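Flonmont Shared Workshop
Two-Arm Table Build: Progress Report to the Dasteo Small Projects Fund

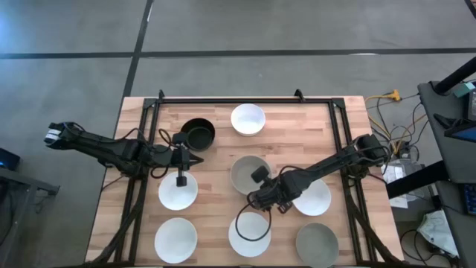

The two-arm table set up with bowls for the stacking task.

Report date: 8/10/26
Prepared by: Colleen Sawatzky, project lead
For: Fiona Shearer, Dasteo Small Projects Fund

Summary

The table and frame are finished and both arms are mounted and running. The bowl stacking task, which was the first of the tasks listed in our application, is under way. Single-arm stacking is working well enough to demonstrate. Two-arm stacking is not there yet. We are inside the budget but behind on the schedule, mainly on account of the cable work described below. We are asking to move the open evening to a later date. We are not asking for more money.

Work completed since the June report

Table and frame. The butcher-block top replaced the old door we had been using as a work surface. The door had a bow in it, and a bowl placed near one end would read at a different height from the same bowl at the other end. The new top is flat and heavy enough that it stays put when both arms stop at once. The black rail frame goes all the way around it, raised off the work surface, and carries one arm on each side. Declan Ó Dubhghaill cut and assembled the rails over two weekends. He had to redo one side after we found the arm mount was out of square.

Arms. Both arms were rebuilt from the kits bought with the first payment. The left arm had a wrist joint that slipped under load and it was taken apart twice before we traced the problem to a set screw that was too short. The right arm has given no trouble apart from the base cover, which had to be filed down to clear the rail.

Grippers. We are using parallel grippers on both arms. The fingers are narrow so that one can go inside the rim of a bowl and the other outside. The first set of fingers was too smooth and the white bowls slid out of them. The current set has a thin rubber pad glued to the inner face. The pads wear out and we have started keeping spares cut and ready.

Control software. Teresa Mac Giolla wrote the control program, which we call Vik. It plans the moves for both arms and holds one back if their paths would cross. The hold-back rule is cautious at present. One arm often waits when it could safely go, and a two-arm run takes longer than it should. Teresa would like to leave it that way until the cables are sorted out, and I agree with her.

The bowl task

The task is to take bowls set out across the table and stack them by color. We chose bowls because everyone who visits the workshop understands what is supposed to happen, and a dropped one does no harm. The current layout uses 8 bowls in white, grey and black. We also leave a dark pot nested in the black bowl for some runs, as a starting stack the arms have to leave alone.

Single-arm results: over the reporting period we ran 62 logged attempts with one arm working and the other parked. Most of the failures were at the pickup, where the gripper closed on the rim at an angle and tipped the bowl. Bowls on the far side of the table fail more often than those on the near side. We think this is a calibration error and not a reach problem, as the arms can get there with room to spare.

Two-arm results: we have only 3 clean runs with both arms working from start to finish. The usual cause of a stop is a cable touching a bowl.

Problems

Cables. This is the main one. The cables that run along each arm have loops in them to allow the joints to turn, and when an arm reaches toward the middle of the table a loop can hang low over the bowls. If it catches a rim the bowl moves and the program no longer knows where it is. We have tried clips and we have tried spiral wrap. Clips came off at the elbow, and the wrap was stiff enough to pull on the wrist. Declan is now working on a short arm-mounted guide that would carry the slack upward. The first one should be ready to test soon.

Floor. Power leads and signal cables still run along the concrete beside the table, on the same side as the workstation. This has to be fixed before any visitors come in. We have priced a floor cable cover and will buy it out of the remaining funds. The black tape on the floor can stay, though we want to add a marked standing line further back.

Parts supply. The replacement motor ordered from Nostent came with the wrong connector. They sent the right one without charge, but it cost us most of a month.

Lost time. The workshop was closed for rewiring for part of the summer. We knew it was coming but expected a shorter closure when we wrote the schedule.

Spending

The second payment has been spent on the table top, rails, motor parts and gripper pads. We have $600 left. The cable guides will be made from stock we already have. The rest will go to the floor cover, an emergency stop button that can be reached from the visitor side, and one spare motor. Receipts are with Olga Herrero, who will send them to you separately along with the signed spending sheet.

Changes requested

1. Move the open evening back until two-arm stacking can be shown without someone standing by to reset bowls. We will propose a date once the cable guides have been tested on both arms.

2. Drop the cup-hanging task from this phase. It needs a rack we have not built, and the time is better spent getting the bowls right.

Next steps

Fit the first cable guide to the left arm and repeat the two-arm runs with the same bowl layout.
Recalibrate both arms against the far side of the table.
Install the second emergency stop.
Tidy and cover the floor cables.
Loosen the hold-back rule in Vik once the cable stops have gone down.

Declan and Teresa are both at the workshop most evenings if you would like to come and see it running before the next report. Please let me know ahead of time so that we can have the arms warmed up and the bowls set out.

Colleen Sawatzky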